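Climidley laundry cell: setup and maintenance notes

README for the Fleton site. Maintained by Dayana Hinojosa. Last full revision 14 Jan 2020.

Scope

These notes cover the single-arm cell that opens, loads, unloads and closes a front-loading washing machine. They deal with setting the cell up, checking it before a run and putting it right when it drifts. The recording format and the task list are described in a separate file, TASKS.txt. The Brallville cell uses the same arm but a different gripper, and its offsets must not be copied across.

What is in the cell

- one arm on a wheeled base, with a two-finger gripper
- one small wrist camera
- one front-loading washing machine, water supply disconnected
- laundry baskets
- a multi-outlet power strip
- the cell controller (hostname zuccaro)

The machine is never run with water. The drum is turned by hand between loads if a garment has caught at the back.

Starting up

1. Check that the emergency stop is released and that the floor between the base and the machine is clear, apart from the basket.
2. Switch on the power strip, then the controller. Wait for the controller to report ready before enabling the arm.
3. Run home_slow. Stand behind the base while it runs.
4. Open and close the gripper twice with nothing in it. The fingers should meet along their full length.
5. Run door_check. The arm moves to the approach pose and stops there.

If door_check reports an offset above 2 mm in any direction, do not carry on. Go to "Re-seating the base" first.

Approach pose

The approach pose is the one everything else is measured from. The arm comes in low with the fingers closed and pointing at the lower part of the door rim. From there it moves to the handle, which is on the left-hand side of the door as you face it. The pose is saved as approach_01 and should only be changed by Everett Kapoor or Aslak Strand, who keep the matching calibration files.

Compare the live wrist view with the reference view at the start of each session. The points to compare are the lower curve of the rim, the filter cover and the energy label. All three are fixed to the machine and none of them depends on where the basket has been put. 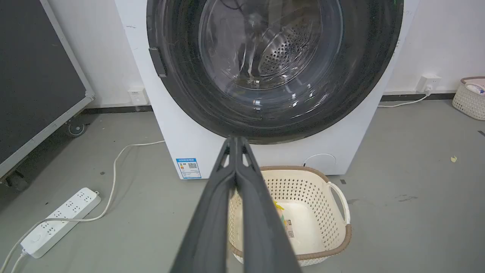

Wrist camera view at the lower door rim, fingers closed.

The rim is dark and the glass picks up reflections, so the door detector is set to use the edge between the rim and the white front panel. It does not use the glass. Changing the room lighting has little effect on the edge but can upset the drum detector, which looks through the porthole at the perforated steel. Run drum_check again after any change to the lights.

Re-seating the base

The base can shift when it is knocked or when the brakes are not fully down. To put it back:

1. Disable the arm.
2. Release the brakes and move the base until its front feet line up with the floor marks.
3. Put the brakes down, left side first.
4. Measure from the front plate of the base to the front panel of the washing machine. It should be 62 cm.
5. Enable the arm, run home_slow and then door_check.

If the offset is still too large after two tries, the washing machine has probably moved. Check it with a spirit level and adjust the feet. Filippos Lazaridis has the spanner that fits.

Gripper

Wipe the finger surfaces with a dry cloth at the end of each session. Lint collects in the small openings near the tips and should be taken out with a soft brush. Do not use compressed air, which pushes it further in.

The finger pads are replaced every 2000 grasps. The count is kept by the controller and can be read with pad_count. After fitting new pads:

- tighten both screws by hand, then a quarter turn with the key
- close the gripper on a strip of paper and check that it is held at the tips as well as at the root
- reset the counter
- run door_check and one full open and close of the door, without a load

A worn pad usually shows up first as a slip on the door handle. Thin socks and pillowcases come next. If the handle grasp fails more than once in a session, look at the pads before touching the force setting.

Force on the door

The closing push is limited in software. The present limit is 89 N, set by Aslak Strand in April after the door failed to latch on several closes in a row. Raising it further is not allowed without asking him. A close that stops short is nearly always caused by fabric caught in the seal, so open the door and look there first.

Cables

The power strip sits on the floor to the left of the machine. Keep its cables out of the path of the base wheels and check them whenever the base has been moved. The arm's own cable runs along the upper link and is held by three hook-and-loop ties. There should be enough slack for the wrist to turn fully in both directions. If the tie nearest the wrist has worked loose, the cable can drop in front of the camera.

Baskets

The working basket goes on the floor in front of the machine. Its position may vary between episodes, as long as the door can swing open without touching it. Tags, clips and labels that come off garments should be picked out before recording loading or unloading tasks. They are harmless during door_check.

Known problems

- door_check sometimes times out on the first run after a cold start. Running it again clears it.
- pad_count goes back to zero if the controller loses power during a write. Copy the value into the log at the end of the session.
- The basket detector confuses two baskets if both are fully in view. Move the spare one back until only the working basket is found.

Log

Every change to the base, pads, camera or force limit goes in CELL_LOG.txt with initials and the door_check result before and after. Desmond Achterberg merges the log into the release notes. Entries without both results are sent back.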